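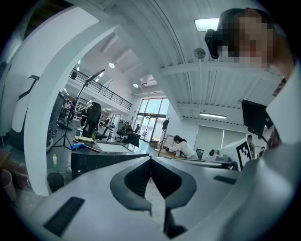 October 7, 2022

So I finally sat through a whole county board meeting, start to finish, and I have thoughts. I went for the background check item, the one my neighbor Widad Nimri has been emailing all of us about since September, and I figured I'd be home by eight. I was not home by eight!

If you haven't followed it, the county wants to change how it screens people hired to work in the group homes and the senior visiting program. Right now they run one check when you're hired and then, as far as I can tell, never again. You could work there for 20 years and the file would still say whatever it said on day one. The new rule would repeat the check every 2 years and cover contractors too, which is the part that got people worked up, because the county uses an outside company called Domance for most of the overnight shifts.

Rizwan Herath from the county HR office had the numbers. There are 217 contract workers right now, and the new checks would cost $3000 a year on top of what they already spend. That's it? I've seen them spend longer arguing over a parking lot (and yes, they did that too, for forty minutes, before we even got to this).

The person I keep thinking about is Nosipho Chauke. Her brother lives in the Brinska Street home and she asked who she's supposed to call if something feels off with a staff member. Three different people at the front table gave her three different answers. She wrote them all down and then asked which one was right, and they said they'd get back to her.

I do get the other side a little. Ifeanyi Edet drove a van for the program for years and he has an old conviction, and he was worried that a repeat check means getting fired all over again for something he already told them about. I'd want that spelled out in the rule before anyone votes on it.

Anyway, no vote. They tabled it until the next meeting. Widad's petition is at 1367 names and she's still collecting at the library on Saturday mornings if you want to sign. Bring a pen, hers keep walking off.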